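Reading Vanine's Half-Year Capital Spending Statement

The half-year statement from Vanine has now been available to shareholders for long enough that the initial commentary has subsided, and it seems a suitable moment to set down a more considered view. I have followed the company since its aggregates business was its only business, and I have written here on several occasions about its approach to capital expenditure. Readers who are new to this page should know that I hold a small number of Vanine shares, that I have held them for some years, and that I receive nothing from the company.

The headline figure is capital expenditure of $136 million for the six months. Management had guided the market to expect $745 million over the full five-year program, of which this is the first reporting period. On a simple division the company is ahead of its own schedule. A simple division is of limited use, however, as mining expenditure does not fall evenly across the years. Land acquisition, overburden contracts and rail works come early. Processing equipment comes later and is frequently delayed.

The statement allocates the spending under four headings: land and rehabilitation, rail and loading, plant and machinery, and a residual category described as "other approved works." The first two account for 62 percent of the total. This is consistent with what was presented at the annual meeting, and I see no reason to quarrel with it. The rail spur at Gomusstead has been the subject of promises since before the present board took office, and any shareholder who has visited the site will know that coal has been leaving it by truck, on a county road that was never built for the purpose.

I would draw attention to the note concerning the Gomusstead spur, which appears on a later page than it deserves. The note states that the earthworks are complete and that track laying will begin once a crossing agreement has been signed with the county. It does not state when the agreement is expected. In the previous annual report the same agreement was described as being "in its final stages." A reader placing the two documents side by side is entitled to ask what has happened in the interval. I wrote to the investor relations office with this question and received a courteous reply which referred me to the note.

The loading system is a separate matter, and on this the disclosure is considerably better. The company has published the contract value, the name of the contractor and the conditions under which penalties would apply. Tistley, the contractor, is a firm of reasonable standing which has completed similar work for two quarry operators in the region. The penalties are modest, but they exist, and they begin from the date of scheduled handover. The older contracts at the Pană pit carried no such provision, and the cost of that omission was borne by shareholders over two successive winters.

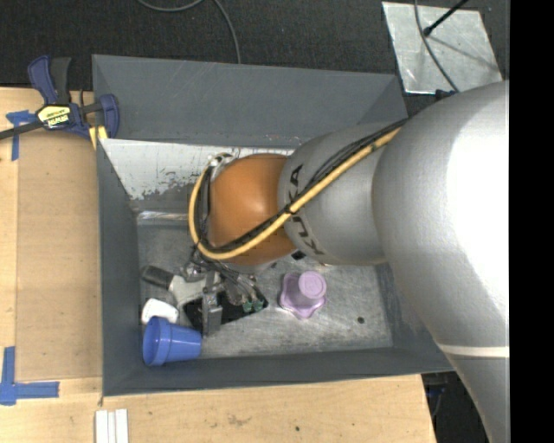
Plant and machinery is the heading on which I expect the most disagreement. The amount spent to date is small, and management has been criticized for it by those who regard machinery as the only form of investment that produces anything. I do not share that view, although I understand it. The equipment in question consists largely of conveyors, crushers, dewatering pumps and a modest amount of automation in the component repair shop. Automation in particular attracts a degree of enthusiasm in presentations that is seldom matched in the accounts. The purchase price is the part of the cost that is easiest to state. Foundations, guarding, training, programming and spare parts are generally booked elsewhere, and an investor who wishes to know the full commitment must assemble it from several lines. I would ask Vanine to report such items as a single figure in the annual report.

There is also the question of depreciation. The company has changed the assumed working life of certain categories of mobile plant, and the effect is to reduce the annual charge. The change is disclosed and the auditors have accepted it. I note only that the revised lives are at the upper end of what comparable operators use, and that equipment working in wet, abrasive ground does not always last as long as a schedule allows. If the estimate proves generous, the correction will arrive as an impairment in a later year, when those who made the estimate may have moved on.

On the financing side the position is comfortable. The half-year spending was met from operating cash flow and from the first drawing on the facility arranged last December. No new equity has been issued, and the statement repeats the earlier assurance that none is planned. The interest rate on the facility is variable. The board has chosen to hedge half of the exposure, a decision I consider defensible though not generous in its caution. A full hedge would have been more expensive at the outset and would have removed a source of uncertainty from a program that has enough of them already.

The dividend has been maintained. I have received several messages from readers who consider that it should have been raised, given the strength of the cash flow, and one from a reader who considers that it should have been suspended for the duration of the program. My own position lies between the two and closer to the board's. A company that is asking its shareholders to wait five years for a return on a large investment does well to keep faith with them in the meantime. It does not follow that it should pay out more than it can comfortably afford while the rail spur remains unconnected to anything.

Something should be said on rehabilitation, where spending has increased and where the statement is at its most detailed. The worked-out northern section at the Pană pit is being backfilled and regraded, and topsoil stored at the opening of the pit is being returned. The company's obligations are set by its permit, and the spending is therefore compulsory. Even so, it has been carried out ahead of the permit dates, and the bond held by the state will be reduced accordingly. This releases cash. It is an unexciting form of financial management and I would be glad to see more of it. I walked the public path along the northern boundary in the early part of the season, and the grading appeared orderly as far as could be judged from behind a fence.

The chairman, Diarmuid Nic Aodha, addressed the matter of timing in his covering letter. "We have spent early where spending early reduces risk," he wrote, "and we will continue to hold back where the engineering is not yet settled." This is a fair summary of the figures as presented. I would have welcomed a further sentence identifying which parts of the engineering are not yet settled. The wash plant is the obvious candidate. Its design was put out for review last year, the review was said to be brief, and the statement does not mention it at all.

The omission matters because the wash plant determines the quality of the product, and the quality of the product determines which customers the new rail spur will serve. Unwashed coal from Gomusstead has a ready market among nearby industrial users, at a discount. Washed coal could travel farther and command a better price. The economic case presented at the start of the program rested upon the second of these outcomes. If the wash plant is to be reduced in scale or postponed, the case for the spur changes with it, and shareholders should be told before the track is laid.

I have been asked whether I intend to add to my holding. It has never been my practice to offer recommendations on this page, and readers should take their own advice. I will say that I do not intend to sell. The company has a sound balance sheet, a board that answers letters, and a spending program whose first six months have gone largely as described. Against this must be set a crossing agreement without a date, a wash plant without a mention, and a set of depreciation assumptions that I would prefer to see shortened.

The next trading update is expected before the end of the year. I have submitted two written questions in advance, one on the crossing agreement and one on the design review, and will publish the replies here in full when they are received. Readers who hold shares in registered form may submit questions of their own through the company secretary, whose address is printed on the inside back cover of the annual report. Those who hold through a broker will need to request a letter of representation first – a process which took mine nearly three weeks.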